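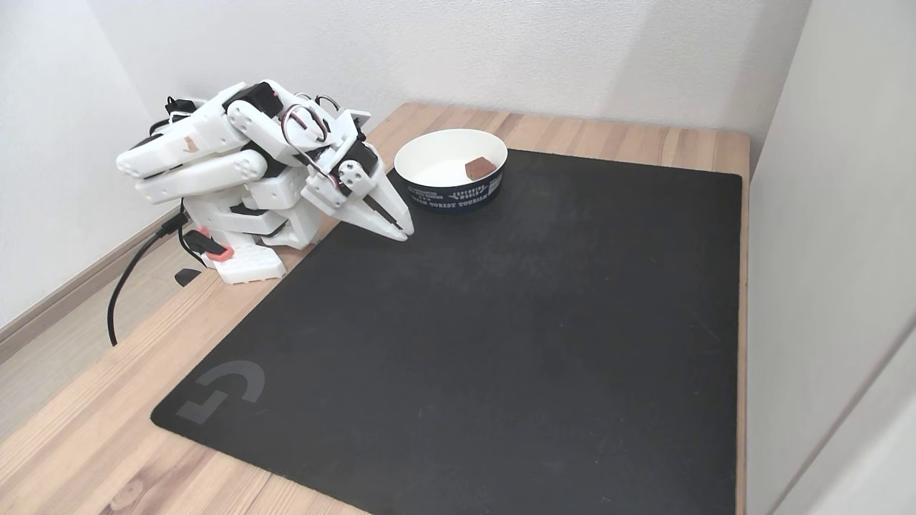 My mouse goes crazy on the glass table and works perfectly on the grubby old mouse pad, writes a reader from Okorora, so does that mean dirt is good for computers?

It's a nice try. Plenty of people would love to show that answer to whoever tells them to clean their desk. Sadly, the dirt gets no credit. The thing your mouse likes is roughness, and since half the questions in the Adwood Question Box this month turned out to be about roughness in disguise, roughness gets the whole page. It is question number 17, and it beat one about whether fish sneeze.

What is rough, anyway?

A surface is the outside of a thing, the part where the thing stops and everything else begins. Run your finger along one and you'll know in about a blink whether it is rough or smooth. You don't need a lesson for this. Babies can do it, usually with their mouths.

What your finger is noticing is hills. Every surface has them. A brick has hills you can see from across the yard. A wooden desk has little ones, and if nobody has sanded it properly it has a few extra ones that end up in your thumb. A window has hills too, but they are so tiny that your finger slides over the tops and reports back that there is nothing to report.

So when we say "smooth," we mean that the hills are too small to bother us. An ant might have a different opinion. Something much smaller than an ant, trying to cross your kitchen table, would want boots and a map.

The desk test

You can learn a lot about surfaces without leaving a desk, and this will look very much like doing homework. Put out a few ordinary things. A cloth mouse pad, a paper bowl and one small block will do. Close your eyes and touch each of them, and the desk as well.

Wood has a direction. The lines in it are called the grain, and they come from the way the tree grew. On bare wood you can sometimes feel that stroking along the grain is smoother than stroking across it, a bit like petting a cat the right way and then the wrong way. On wood with a thick shiny varnish you'll mostly feel varnish, which has filled in the valleys and spoiled the experiment.

Paper is made of fibers. They are squashed flat in a tangle, like spaghetti that somebody sat on. A plain paper bowl feels slightly fuzzy for this reason. Some bowls have a coating to keep the soup in, and those feel slicker on the inside than on the outside. Check both sides. Remove soup first.

Fabric is the bumpiest of the lot when you look closely. Threads go over and under each other again and again, and every "over" is a hill. It feels soft because the hills bend when you press on them. Soft and smooth are two different things, though people mix them up all the time, and shampoo bottles are the worst offenders.

Now try the same touching again, but this time put your finger down and keep it perfectly still. Strange, isn't it? Most of the information goes away. Your skin is very good at noticing small bumps as they go past, and much worse at noticing them when they just sit there. To feel a texture properly you have to move. This is a good argument to try in a museum, although it won't work.

So why does the mouse care?

A computer mouse has a light and a tiny camera on its belly. The camera takes pictures of whatever is under it, far more than 200 every second, and the mouse compares each picture with the one before. If the little bumps and specks have shifted to the left, the mouse figures it has moved to the right, and it tells the arrow on the screen.

On cloth there are threads everywhere, so every picture is full of things to recognize. On clear glass there is almost nothing. The mouse is like a person trying to walk across a snowy field in fog. It doesn't know if it's moving, so it guesses, and that is when your arrow jumps into the corner and stays there sulking.

A bit of dust on glass can help a mouse, I admit. So can a sheet of paper, and the paper doesn't get up your nose. As for the pad, dark cloth shows every pale smudge and crumb anyone has ever dropped near it. The mouse doesn't mind. The person who has to shake it out may have feelings.

Seeing rough with your eyes

Here's a thing your eyes do all day without asking for a thank-you. They work out how something would feel before you touch it. You already know that a pineapple will be prickly and a spoon won't.

They do it with light and shadow. A bump catches light on one side and makes a small shadow on the other. A pit is dark inside and often has a bright rim. Your brain adds up all those little lights and darks and says "crumbly" or "scratchy" or "please don't make me touch that." 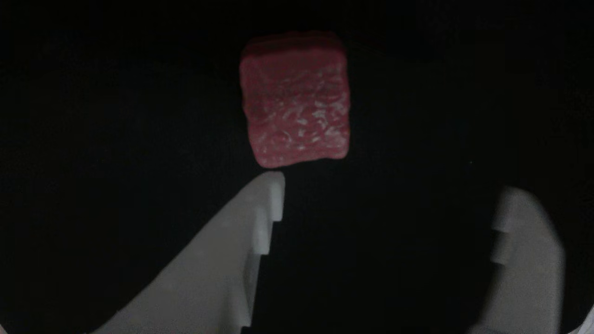 A cube with a rough face. The pale flecks are catching the light.

Look at how much your eyes can tell you about that one. You could probably describe the feel of those pits and ridges to a friend, and you've never laid a finger on it. The corners are soft and the edges are a little wobbly, too. In math class a cube has perfectly straight edges and perfectly sharp corners. Cubes that live outside math class are more relaxed.

You can play with this yourself. Wait until it's dark, or close the curtains, and find something bumpy, such as a slice of bread or a kitchen sponge. Shine a flashlight straight at it from the front. It looks rather flat. Now bring the flashlight down low so the light skims in from the side. Suddenly the bread has mountains and canyons. The bread hasn't changed. You've just given every bump a longer shadow. The sun does the same to real mountains in the early morning, using a larger flashlight.

Rough things grip (mostly)

Push a block across a table and something pushes back. That something is called friction. It happens wherever two surfaces rub, and without it life would be short and full of bruises. You couldn't walk. Your dinner would leave the table. Nails would slide out of walls, knots would untie themselves, and your socks would be on the floor, which I suppose is where they are now.

Roughness often helps with friction, since the hills on one surface can catch on the hills of the other. Sneakers have bumpy soles for this reason, and so do tires. But what a thing is made of matters as well. A rubber eraser feels fairly smooth and still grips a table very well, because rubber squashes down into the small valleys and hangs on.

Then there is a puzzle. If you make two blocks of metal extremely flat and extremely smooth, smoother than any window, and slide them together, they don't skate apart. They stick! You can pick up both by lifting one. People who measure things for a living own sets of these blocks and have to twist and slide them to get them apart again. So very rough things grip, and some very, very smooth things grip too, and the slippery ones are in the middle somewhere. Surfaces never promised to be simple.

The great block race

You will need a tray, some books, and a few small things of nearly the same size: a wooden block, an eraser, a piece of dry sponge cut into a cube, a plastic brick. Cubes with sides of 2 centimeters are handy, but don't lose sleep over it.

Line everything up at one end of the tray. Lift that end slowly and slide books underneath, one at a time. Write down who goes first.

Before you start, make everybody guess the winner out loud. This is called making a prediction, and it's the part where older brothers and sisters get overconfident.

When you have your results, lay a mouse pad or a dish towel on the tray and run the race again. Things that shot down the bare tray may refuse to move at all. Then try it with a sheet of paper. If the block tips over and tumbles instead of sliding, that doesn't count, and there will be an argument about it, so agree on the rule beforehand.

If you have sandpaper in the house, look at the back. There's usually a number printed there, and it goes the wrong way around. Bigger numbers mean smaller grains. Paper marked 200 will feel scratchy. Paper marked 2000 feels so fine that you may wonder whether somebody forgot to put the sand on. Please don't test either of them on the dining table. The dining table will remember, and so will everyone who eats at it.

A few words worth keeping

Surface: the outside of a thing.

Texture: how a surface feels, or looks as if it would feel.

Grain: the lines in wood. Also the bits on sandpaper, and also wheat. English is running low on words.

Friction: the push you get back when two surfaces rub together.

Porous: full of little holes, like a sponge. Porous things are usually rough, and they are terrible at being umbrellas.

Next time in the Question Box: a whole classroom in Revport wants to know why bubbles are round even if the wand is square. Bring a towel.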